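I have been buying jazz records for most of my adult life, and I think the all-star session is overrated. You know the sort. Five horns, two drummers, a famous name in every chair, and a sleeve that reads like a festival poster.
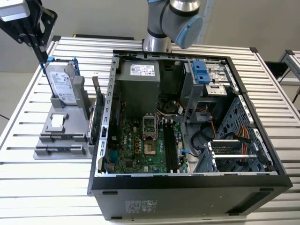
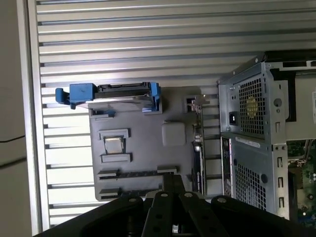

My complaint is simple. A soloist needs room, and when seven of them share a tune each gets two choruses and steps back. They play what they are known for, because there isn't time to find anything else. The rhythm section keeps it tidy and waits for the next one.

Compare that with the Niven recordings Morag Gourlay made with her regular quartet. They had been playing together for years by then, mostly at Stelcombe, and you can hear it. On the long blues that ends side one she drops out halfway through a chorus and the bass simply takes it – no fuss, no gap. A group that met that morning would not have risked it.

I will admit there are exceptions. Océane Bélanger's big date for Firongate has seven horns on it and it works, but she wrote every part herself and told two of the best-known players that they would not be soloing at all. One of them is said to have sulked. His section playing is still the finest thing on the record.

The first pressing of that album was 1,908 copies. The quartet's had 1,823, so the famous names didn't even make much difference at the till.

I'm not against big groups. I would just like labels to book a band that already exists, give it three days and leave it alone. Skorska used to work that way in the early years, and those are the records I still take down from the shelf.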